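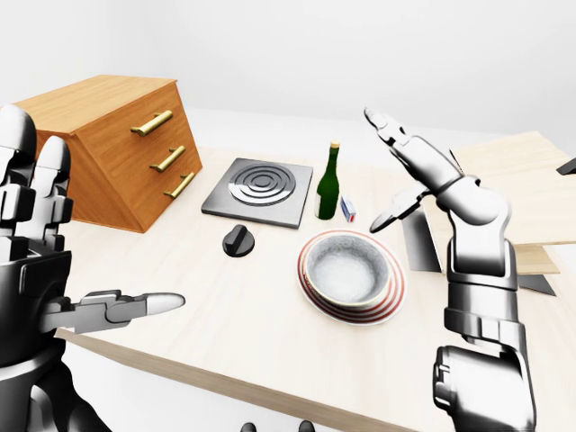
Wurkard asked whether I'm still tuning the thumbs in sim or finally bolting the real hands together. Both! The real ones are in 20 pieces on my bench at the shop, so sim gets my evenings – grip tests around the bowl and the striped plate for now.

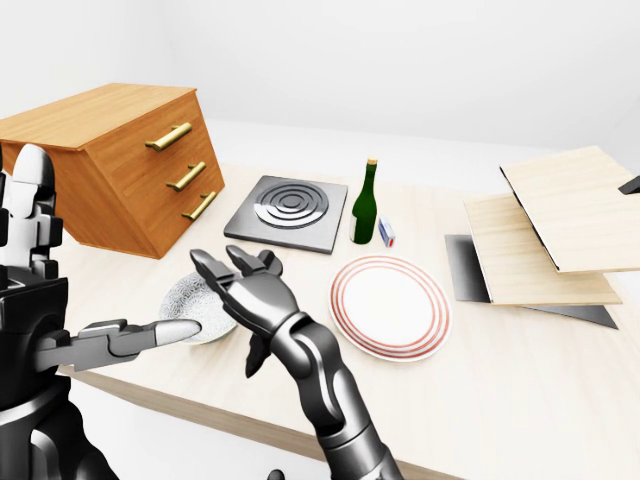

Karla Cuautle

Palm up on the right hand, bowl on one side, plate on the other. I've got 2 wrist settings left to try before Sunday – then I'm printing new fingertips. Kubiak, I still need my calipers back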